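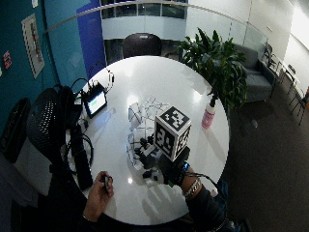 手持夹爪的日常：和Dima Matar聊怎么装、怎么养、怎么修

我到Akow的时候，Dima Matar正蹲在地上找一颗螺丝。她头也不抬地跟我说："你先坐，别踩那块地毯。"后来螺丝在她自己的袖口里找到了，我们俩笑了半天，采访就这么开始了。

Dima管的这套设备，组里叫Itska，就是一只拿在手里用的夹爪，顶上固定着一个印满黑白标记图案的白色方块，线一路拖到旁边。人握着它干活，系统靠方块上的图案算出夹爪在哪儿、朝哪边。原理她懒得讲（"网上都有，你自己查"），她更愿意讲那些让她加班的东西，比如方块、线和桌子。

先说方块。我原以为这玩意儿就是打印几张图往上一贴，结果这句话差点让她把茶喷出来。

"我最早也这么想的！"她说，"贴歪一点点，肉眼完全看不出来，可是算出来的夹爪位置就偏了。你把它往左转、往右转，同一个点能给你算出两个地方来。那一个星期我一直在怀疑软件，把Elias烦得够呛。"

Elias Geagea是写定位程序的，坐在楼上。据他本人回忆，那个星期他把代码从头到尾看了三遍，最后下楼来，用指甲抠了一下方块的一个角，翘的。从此以后Dima换图案都是整套换，不补单面。旧的一套全揭掉，底面擦干净，新的从中间往四边压，压完放一晚上再量。量的时候要把每个面的边长都记下来，填进配置文件里，不能用图纸上的数。

"图纸上的数是你希望它有多大，"她说，"尺子上的才算数。"

我问她哑光还是亮面。她立刻坐直了，看得出这是个她吵过架的话题。她只用哑光的，亮面的在顶灯底下会反光，黑格子一反光就成了白格子，相机就认不出来了。有一批货发来是覆了亮膜的，她全退了，Bolby那边的人还打电话来劝她说"亮的好看"。

"好看有什么用，我又不拿它当摆件。"

方块和夹爪之间是一个转接座，四颗螺丝，她说这是全套东西里她最不放心的地方。手一直在动，螺丝就一直在松，而且松得很慢，数据是一点一点变坏的，翻记录都看不出是从哪天开始的。她现在的规矩是每次开工前用手指捏住方块轻轻拧一下，有一丁点晃动就停下来重新上。螺纹胶用低强度的那种，她试过中强度，拆的时候把座子的嵌件一起拽出来了，那天的心情她不想再提。

上紧之后要重新标定。标定这一步我跟着看了一遍：夹爪尖端抵住一个固定的小坑，手腕慢慢画圈，前后左右都要转到，采够400帧才算完。Dima的手很稳，我试了一次，才转到一半尖端就滑出来了，只好重来（她没笑我，但是她抿嘴了）。软件最后会给一个误差值，合格就存，不合格就再来。她说新人最爱犯的毛病是只绕一个方向转，数值漂亮得很，一上手干活全露馅。

接着说线。

"线是消耗品，你要从心里接受这件事。"她说这话的时候语气特别像在安慰我。

夹爪出来的那根细线，最容易坏的是出口那一小段，人的手腕每弯一次它就跟着弯一次。早先他们是坏了再换，一坏就是干到一半掉线，一整段白做。后来Precious Botha接手备件，给每根线挂了个小标签，记开合次数，到3,000次就换，不管它看着有多新。换下来的线Precious也不扔，剪开看断在哪里，再回来改走线。现在的走法是从出口先留一个松松的弯，再沿着手腕外侧走，这个弯不能拉直，也不能用扎带勒死，用的是软的魔术贴。

我问，那手上戴的手链、手表会不会挂到线？Dima想了想说，松的会，贴着手腕的还行，各人自己看着办，她只管一条，线要从外侧过。"挂过一次你就长记性了。"

说到夹爪本身，毛病反而不多。指尖的软垫会磨，磨亮了就打滑，要换。扳机的回弹要是发涩，多半是里面进了灰，用气吹一吹，别上油，上了油灰更爱往里钻。Izzati Yeoh给扳机上过一次油，Dima花了一下午把它洗干净。我去找Izzati求证，她很大方地认了："对，是我，我还上了挺多。"

空行程也得管。扳机松开的时候读数应该是零，按到底应该是满值，两头都要留一点余量。Dima每次换完软垫都会重新设这两个点，她说垫子厚一点点，"合上"的位置就变了，程序会以为手里夹着东西。有一阵子系统老说抓到了，查下来就是垫子换了没重设。

然后是桌子。我真没想到一张桌子能聊这么久！他们用的是圆桌，白的，面很亮。Dima对它又爱又恨，好处是人可以从哪边坐都行，擦起来也快；坏处就是反光，顶灯一照桌面上好几块亮斑。她的办法是先看画面，哪里亮得厉害就把活儿挪开一点，曝光锁死，不让相机自己调。自动曝光她是坚决不用的，有人穿件白衣服走过去，整个画面都会跟着暗一下。

擦桌子和擦方块要分开，这条她说了两遍。桌面随便喷，方块只能用干的软布，液体从边上渗进去，角就翘，又回到了开头那个故事。

相机装好以后就不许碰了。支架的每个关节她都用笔画了一道线，横跨两边，线要是对不上，就说明有人动过。Akl做的那种快装头她试过，好用是好用，可是每次装回去角度都差一点，她宁可多拧几下，换回了普通的螺丝座。

我问她有没有一张清单给后来的人用。有，贴在柜门里面，一共9条，最后一次改是12月2日。她让我抄了其中几条：方块捏一下；四颗螺丝看一眼；线的标签看一眼；扳机松开读数归零；相机支架的线对齐；标定文件的日期是今天。最后这条是用红笔写的。我问为什么用红笔，她叹了口气，说十一月的时候有整整195段数据用的是旧标定文件，那时候方块已经换过了。

"能救回来吗？"

"救回来一部分，Elias写了个脚本往回算。剩下的重做，我做的。"

聊到这儿她手机响了，是Yara Smadi，问新的转接座打好了没有。Dima一边讲电话一边把旧座子拿给我看，嵌件旁边有一道很细的裂纹，她用指甲指给我，嘴里还在跟Yara说下一版壁要加厚、孔往里收。挂了电话，她又去拿螺丝刀了，这次先把袖子卷了上去。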